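4장 세워서 보관하기: 카드, 엽서, 얇은 종이 묶음

이 장에서 배울 내용
눕혀 쌓는 보관과 세워 꽂는 보관의 차이
칸막이 간격과 기울기 고르기
앞줄과 뒷줄의 높이를 이용한 분류
우리 집 종이 한 묶음 정리해 보기

4.1 서랍 속 종이 더미에서 시작하기

3장 끝에서 서랍을 통째로 비워 보라고 했는데, 다들 해 보셨나요? 저도 이 장을 쓰기 전에 제 책상 맨 아래 서랍을 다시 비웠어요. 옷이나 그릇은 그래도 금방 자리를 찾는데 문제는 늘 종이더라고요. 엽서, 안내 카드, 전시회에서 받아 온 그림 카드, 설명서에서 떨어져 나온 낱장, 어디에 쓰는지 모를 쿠폰까지! 버리자니 아깝고 두자니 어디에 둘지 모르겠는 것들이 납작하게 겹쳐서 한 덩어리가 되어 있었어요.

저는 오랫동안 이런 종이를 과자 상자에 눕혀서 쌓아 두었습니다. 상자 하나에 다 들어가니까 깔끔해 보이기는 해요. 그런데 맨 밑에 있는 카드 한 장을 찾으려면 위에 있는 것을 전부 들어내야 하고, 들어낸 것을 다시 넣을 때는 귀찮아서 순서를 무시하게 되죠. 그러다 보면 최근에 만진 것만 위에 남고 나머지는 있는지도 모르게 됩니다. 이 책에서는 이런 상태를 '바닥 잠김'이라고 부르겠습니다. 뒤의 7장에서 냉동실을 다룰 때도 같은 말이 나오니 기억해 두세요.

세워 꽂으면 사정이 꽤 달라져요. 책꽂이를 떠올리면 됩니다. 모든 물건의 윗부분이나 옆면이 한꺼번에 보이고, 한 장을 빼도 옆 장은 그대로 있어요. 대신 얇은 종이는 책처럼 혼자 서 있지 못하니까 받쳐 줄 판이 있어야 합니다. 그래서 칸막이 이야기를 좀 길게 하려고 해요.

4.2 칸막이 간격과 기울기

칸이 넓으면 많이 들어갈 것 같지만 카드 몇 장만 꽂아 보면 앞으로 스르르 미끄러져 눕습니다. 좁은 칸이 여러 개인 쪽이 쓰기에 훨씬 편해요. 제가 집에서 쓰는 기준은 이렇습니다. 낱장 카드와 엽서를 꽂을 칸은 안쪽 폭을 12밀리미터로 잡고, 봉투나 얇은 공책이 들어갈 칸은 그보다 넉넉하게 둡니다. 한 칸에 꽂는 카드는 10장까지만! 더 꽂을 수 있어도 일부러 멈춰요. 손끝으로 한 장씩 넘길 틈이 남아 있어야 다음에 꺼낼 때 옆 카드까지 딸려 나오지 않거든요.

기울기도 봐야 합니다. 판이 똑바로 서 있는 정리함은 자리를 적게 차지하는 대신 카드 앞면이 잘 안 보여요. 판이 뒤로 조금 누워 있는 계단식 정리함은 깊이가 더 필요하지만, 앉은 자리에서 그림이나 글씨가 눈에 들어옵니다. 저는 책상 위에는 기울어진 것, 책장 안에는 똑바른 것을 둡니다. 여러분 책상이 좁다면 반대로 해도 되고요.

재료는 취향대로 고르세요. 종이 상자를 잘라 만들어도 수업에서 쓰는 데는 아무 문제가 없어요. 다만 조립식 나무 정리함을 쓴다면 칸막이가 옆판의 홈에 끝까지 들어갔는지 확인하고 나서 카드를 꽂으세요. 한쪽만 덜 들어간 판은 멀쩡해 보여도 칸 폭이 위아래로 달라져 있을 때가 많습니다. (저는 이걸 한 학기나 모르고 썼습니다.)

용어 풀이
칸막이: 정리함 안을 나누는 얇은 판.
계단식: 앞쪽 칸이 낮고 뒤로 갈수록 높아지는 모양.
앞줄: 앉은 사람에게 가장 가까운 칸. 낮은 물건의 자리.
뒷줄: 가장 높은 판이 받치는 칸. 키가 큰 물건의 자리.

4.3 앞줄에는 무엇을 둘까

계단식 정리함을 처음 쓰는 분들은 크기부터 맞추려고 해요. 큰 것은 뒤, 작은 것은 앞. 출발로는 좋습니다. 그런데 크기만으로 나누면 앞줄에 잘 안 쓰는 작은 종이가 잔뜩 모이기도 하죠. 저는 크기로 한 번 나눈 다음, 앞줄만 따로 '이번 달에 손이 갈 것인가'를 물어봐요. 아니라면 작아도 뒤로 보냅니다.

색도 은근히 도움이 됩니다. 바탕색이 또렷한 카드를 칸의 맨 앞에 세워 두면 글자를 읽기 전에 손이 먼저 가요. 라벨을 붙이기 싫은 분들께 특히 권합니다. 우리 집에서는 초록색 엽서가 있는 칸이 답장할 것, 파란 카드가 있는 칸이 보관할 것이에요. 식구들도 금방 익혔습니다. 물론 색이 다 비슷비슷한 묶음이라면 이 방법은 포기하고 라벨로 가야겠죠.

꽂는 방향도 정해 두세요. 그림 있는 면을 앞으로 할지, 글 있는 면을 앞으로 할지는 어느 쪽이든 괜찮은데 한 정리함 안에서는 같아야 합니다. 카드를 넣을 때는 위쪽 모서리 가까이를 가볍게 잡고 아래쪽 모서리부터 칸에 넣으면 옆 칸막이에 덜 걸려요. 급하게 한 손으로 밀어 넣다가 모서리가 접힌 엽서, 저만 있는 건 아니겠죠?

활동 4-1 종이 한 묶음 옮기기

준비물: 집에 있는 카드나 엽서 한 묶음, 칸이 나뉜 정리함(없으면 부록의 종이 정리함 도안), 연필, 기록표

1. 묶음을 책상에 펼치고 크기가 비슷한 것끼리 모읍니다.
2. 키가 큰 것부터 뒷줄에 꽂습니다.
3. 남은 것 가운데 이번 달에 쓸 것을 골라 앞줄에 꽂습니다.
4. 앉은 자리에서 앞줄의 카드가 보이는지 살피고, 안 보이면 칸을 바꿉니다.
5. 짝에게 카드 이름 하나를 불러 달라고 하고, 꺼내는 데 걸린 시간을 기록표에 적습니다.

목표는 80초 안에 찾아서 꺼내고 제자리에 돌려놓는 것입니다. 처음에는 넘겨도 괜찮아요. 기록표에 넘긴 까닭을 한 줄로 적어 두면 4.4절에서 칸을 다시 나눌 때 쓸 수 있습니다.

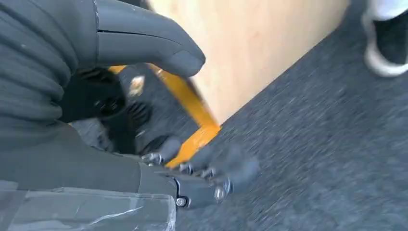
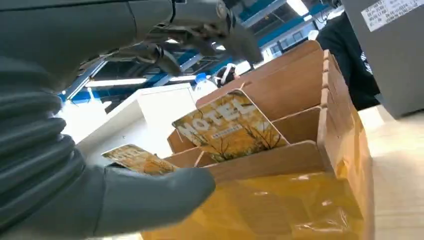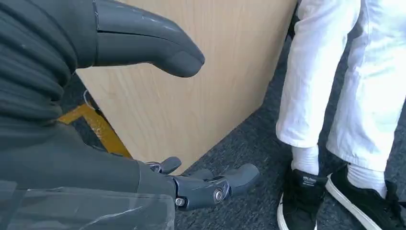
그림 4-1 나무판이 보이는 세 장면. 가운데 사진에서는 칸이 나뉜 정리함의 앞쪽 칸에 노란 바탕의 카드가 세워져 있다.

생각해 보기
우리 집에서 '바닥 잠김'이 가장 심한 곳은 어디인가요? 그곳의 물건도 세울 수 있을까요? 세울 수 없다면 어떤 받침이 필요한지 공책에 간단히 그려 보세요. 4.4절은 그 그림을 옆에 펴 놓고 읽겠습니다.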